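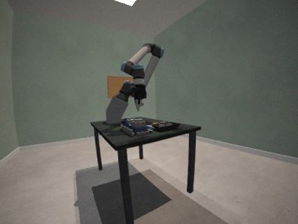
Ticket 447 was opened by the student automation team entered in the Temance assembly challenge. The team reports that its insertion program, written for the Vulico cell model, completes on one workstation and stops with a position fault on the other. The fault is raised during the approach, while the gripper is still well above the parts on the gray plate and its fingers are empty. Contact with the fixture has therefore been ruled out as a cause.

Entry 1. Both workstations were set to the same release of the Jetuvia simulator. The fault remained. The log on the second workstation shows the stop at step 2,994 in each run.

Entry 2. The team was asked to supply the view from behind the gripper, with the program paused before the move toward the fixture.

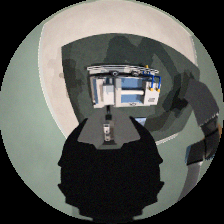 Gripper view, small cylindrical part between the two fingers.

Entry 3. The approach height was found to be stored in two places – once in the program and once in the cell file. The cell file on the second workstation held a value of 243 mm, left over from the previous exercise. The students were instructed to delete the local entry and reload the cell before any further run.
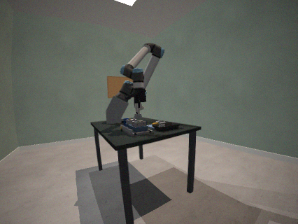
Entry 4. After the reload, the program was run 50 times on the second workstation without a position fault. Amândio Correia, faculty adviser, has approved the change for the competition build. Teams in the Patrício section use the same cell file and are requested to check their copies before the December round.

Status: resolved, 29th October. A separate ticket is required for the slow loading of the parts library.

2 comments · 0 shares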